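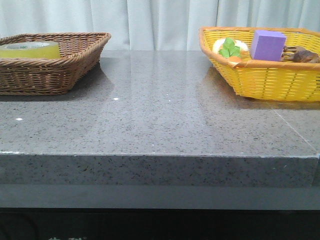

Can a robot tidy my kitchen yet? Bits of it, slowly, and I wouldn't leave the house while it tried.

Home | Opinion | Gadgets | About

I've read 18 gushing articles on home robots since June (my own fault, I know) and they all skip the boring part! Picking up a roll of tape is a chore too. You can grab it by the hole, or you can pinch the side, and my hand picks one while I'm thinking about lunch. A machine has to work it out every single time.
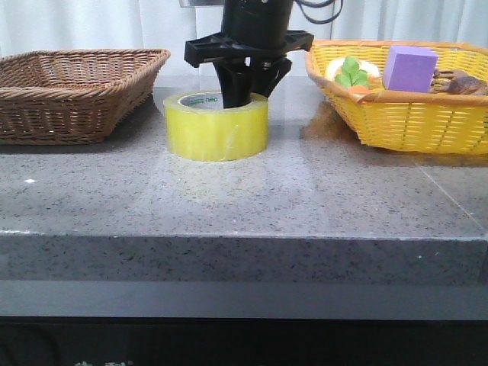
The junk drawer test

So forget folding shirts. Give me a robot that can put away 3 random things from my counter without me hovering, and I'll clear a shelf for it tomorrow. I'd say we're 2 good ideas short of that, maybe more, and grip is one of them.
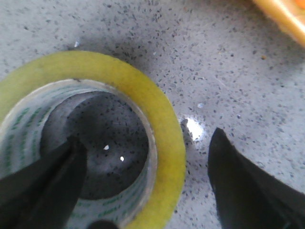
By the Fleno home columnist
05/07/2018

Shops will get there first, I think. Same bins, same parts, all day long. My counter is never the same twice!

Search Fleno Go

Comments

duseo_fan: Mine can't even vacuum under the couch.

caltik242: Tape is easy. Try a wet sponge.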